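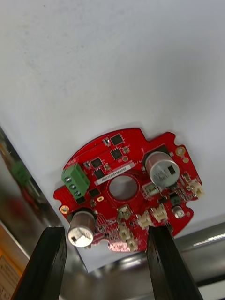
Häufige Fragen zur runden Platine und zum Kabelsatz

Werkstatt > Elektronik > Betov > Häufige Fragen

Montag, 25. Mai 2020, von Deepika Rai

In den letzten Monaten haben wir zu der roten Platine viele ähnliche Fragen per E-Mail bekommen. Ich habe die Antworten hier gesammelt. Wo etwas noch nicht geklärt ist, habe ich es dazu geschrieben.

Wie fasse ich die Platine richtig an?

Bitte nur am Rand. Der Rand ist nicht glatt, er hat Rundungen und kleine Kerben, und man findet dort guten Halt. An den beiden großen Kondensatoren mit dem silbernen Becher soll man die Platine nicht hochheben. Auch die grüne Schraubklemme ist kein Griff, obwohl sie dazu einlädt.

Wo finde ich die Nummer meiner Platine?

Auf dem kleinen weißen Etikett neben dem Loch in der Mitte. Die Schrift ist sehr klein, nehmen Sie am besten eine Lupe. Das Etikett sitzt manchmal etwas schief, das ist kein Mangel. Schreiben Sie uns bitte die ganze Nummer, auch die Nullen am Anfang.

Der Kabelsatz hat mehrere Stecker. Mit welchem beginne ich?

Beginnen Sie mit dem weißen Stecker am grün-gelben, verdrillten Paar. Er kommt in die weiße Buchse. Die rote und die schwarze Leitung haben je ein durchsichtiges Gehäuse und bleiben zuerst frei liegen.

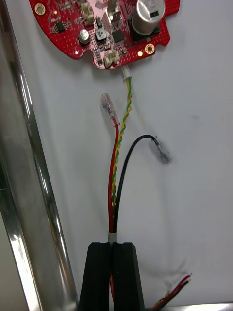 Erst wenn das Paar fest sitzt, legen Sie die beiden anderen Leitungen so, dass sie nicht über Kreuz liegen. Den grauen Schlauch, in dem alles zusammenläuft, bitte nicht kürzen. Wer mehr Länge braucht, bestellt bei Bangera die Ausführung mit 28 cm.

Darf ich an den Leitungen ziehen, um den Stecker zu lösen?

Nein. Immer am Gehäuse fassen und gerade abziehen. Vorher muss die Versorgung getrennt sein, und danach warten Sie bitte 8 Minuten. Diese Zeit hat Balakrishnan Alva für unsere Werkstatt festgelegt und sie gilt auch dann, wenn man es eilig hat.

Wie soll der Arbeitsplatz aussehen?

Wir arbeiten auf einem weißen Tisch. Die Platine liegt in einer Edelstahlschale mit einem Blatt weißem Papier darin, und die gelben Kästen stehen links und rechts davon. Stecker und kleine Module kommen sofort in einen Kasten zurück. Das Papier wechseln wir, wenn es Flecken oder Falten hat.

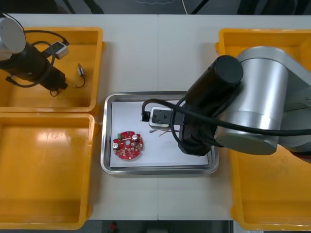
Kann ich andere Kästen nehmen?

Ja, die Farbe ist egal. Wichtig ist ein heller Boden, auf dem man einen kleinen Metallstecker gleich sieht. Tiefe graue Kästen haben wir im Dezember probiert und wieder weggegeben.

Wie viele Platinen darf man übereinander legen?

Keine. Für die Lagerung gibt es bei Triralico Einsätze mit 6 Fächern, in jedes Fach kommt eine Platine.

An wen wende ich mich bei einem Schaden?

An Anitha Nadar, mit der Nummer vom Etikett und einer kurzen Beschreibung.

2 Kommentare | 8 Mal geteilt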